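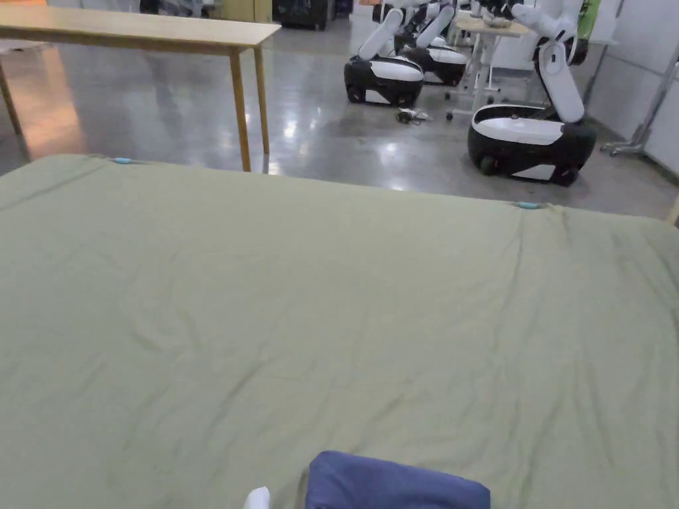
Item 1, floor side of the station. Sheet clipped along the far edge.

Hi all, Şengül Tokgöz again with my March walk-through for Ritow! I go station by station and just type what I think.

1. Bedding clipped: OK. I like the little teal clips, please keep using them.
2. Floor lanes: needs work. Cables go in the bin between runs, even for a quick coffee (I know, I know).
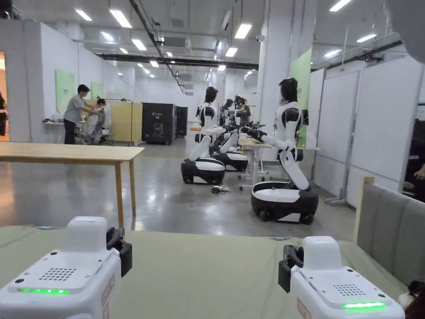 Item 3, hand-held grippers at the near edge, green LED strips lit.

3. Grippers parked jaws inward: OK.
4. Personal stuff off the work surface: fail, sorry! Phones and bags go in the lockers by the Bavo office, and that rule covers visitors too.
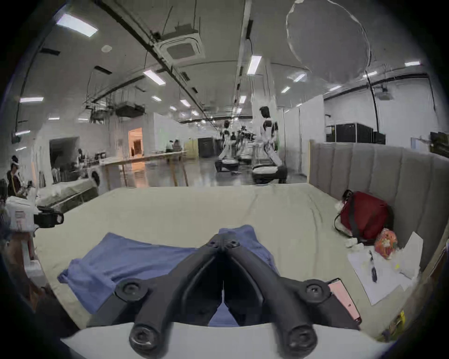 5. Stop button test: OK, signed at 2:15. Item 4 gets a recheck before the late shift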